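### 3.2 Folding of padded garments on the bed

In the households of the Flilgate study, a table was seldom used for folding. Most thick clothes were folded on the bed, on top of the quilt, and put away from there. We therefore treat the bed as a working surface in this section and we ask how the padded jacket, which is the most difficult garment in the Zodden list, behaves on it.

A padded jacket does not keep a crease like a shirt. The filling pushes back, and the glossy outer cloth slides on itself. The stitched channels help the person to choose a line for the fold, but they also make the folded piece thick. In the jacket considered here, the dark lining or collar fabric shows where the garment is turned over, and this gives a simple sign for the coder that a layer has been folded. 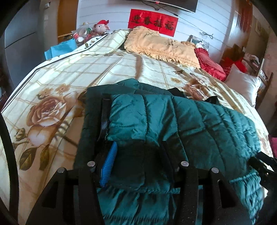
### 3.3 The bed and the things near it

Following the scheme of Mathew, we divided the bed into 2 zones. The head zone holds the pillows and cushions and is normally left as it is. The free zone is the remaining part of the quilt, where the garment is laid. A patterned quilt was not a problem for coding when the garment had one plain colour, as with the dark teal jacket on the cream quilt with roses (Figure 3).

Objects outside the bed were coded separately, with the label "surroundings" from the Flukanis list. They include toys, bags, wall decorations and the television. We kept them because they show that the room serves for more than sleeping, and a garment on the bed has to share the place with other daily uses. 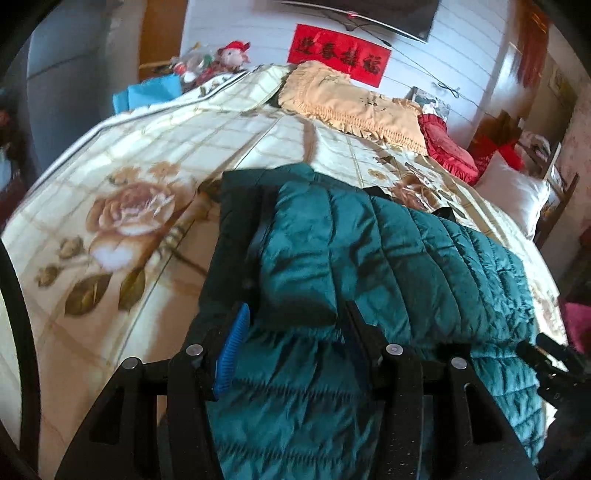
**Figure 3.** Padded jacket on the bed, with pillows in the head zone. The red banner on the back wall reads "迎春接福".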